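Vurkden : un arrêt d'urgence qui n'arrête qu'un bras sur deux

Le bulletin de mai devait annoncer la fin des essais de fermeture de sacs sur le poste à deux bras. Griltska, qui nous fournit le logiciel de commande, avait même préparé son communiqué. Il attendra.

Samedi, en fin de matinée, Agata Lo Presti surveillait une série de manipulations sur le poste Fiore. Le bras droit tenait le haut d'un sac, le gauche devait venir chercher la tirette. Il est parti trop bas, a accroché la sangle et a continué à tirer. Agata a frappé l'arrêt d'urgence. Le bras gauche s'est figé. Le droit, lui, a gardé la pince fermée et a terminé son mouvement de levée, soit plusieurs secondes pendant lesquelles une machine censée être hors tension ne l'était pas.

Personne n'a été blessé. Une couture a lâché, un doigt de pince est à remplacer. On nous a déjà expliqué, par retour de courriel, qu'il s'agissait d'un « événement isolé ». Permettez-nous d'en douter. Mirko De Luca a repris les journaux du contrôleur et y a trouvé le même retard entre les deux bras à plusieurs reprises, sans conséquence jusque-là parce que le bras droit était à l'arrêt à ce moment-là. Le défaut existait donc avant samedi. Il lui manquait un sac pour se voir.

L'explication avancée par Griltska tient en une phrase : l'ordre d'arrêt passe par le logiciel pour le second bras, et le logiciel était occupé. Lucrezia Martinelli, qui a monté l'armoire électrique, rappelle que le schéma livré prévoyait une coupure câblée pour les deux. Entre le schéma et l'armoire, quelqu'un a « simplifié ». Nous avons demandé qui, et quand. La réponse parle d'une mise à jour de la documentation.

Reste la question du chiffre. La présentation de mars promettait 1000 cycles sans intervention, puis 3000 avant l'été. Nous en étions à 58 quand la série a été interrompue, et Feven Fikre fait remarquer que le compteur repart à zéro à chaque redémarrage, ce que la présentation ne disait pas. On peut atteindre n'importe quel total de cette manière. Elle propose de publier désormais le compte brut, arrêts compris. Griltska trouve la mesure « peu représentative ».

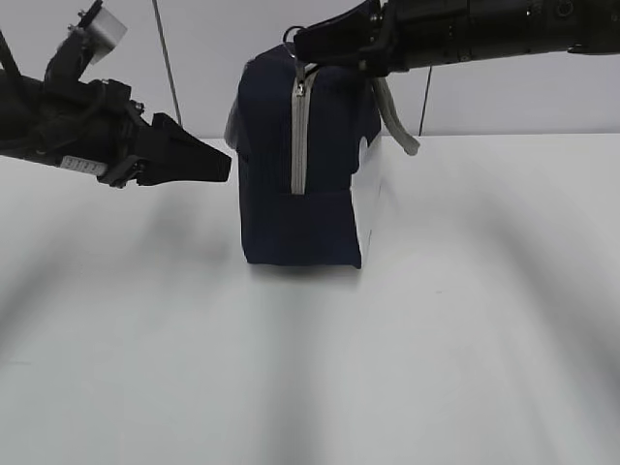 Poste Fiore, à Vurkden : le sac bleu marine entre les deux bras.

En attendant, les consignes changent. Aucune série ne démarre sans une deuxième personne à portée du sectionneur général. La vitesse est limitée à 30 % sur les deux bras. On n'approche pas la main du sac, même pour redresser une sangle, tant que le sectionneur n'est pas ouvert et cadenassé. Le bouton rouge du pupitre n'est plus considéré comme une protection suffisante.

Kamala Namboodiri a transmis le rapport complet à nos collègues de Melthorpe, qui utilisent la même armoire et à qui l'on avait assuré que tout allait bien. Ils vérifient leur câblage cette semaine.

Griltska annonce un correctif logiciel. Nous avons demandé un câble.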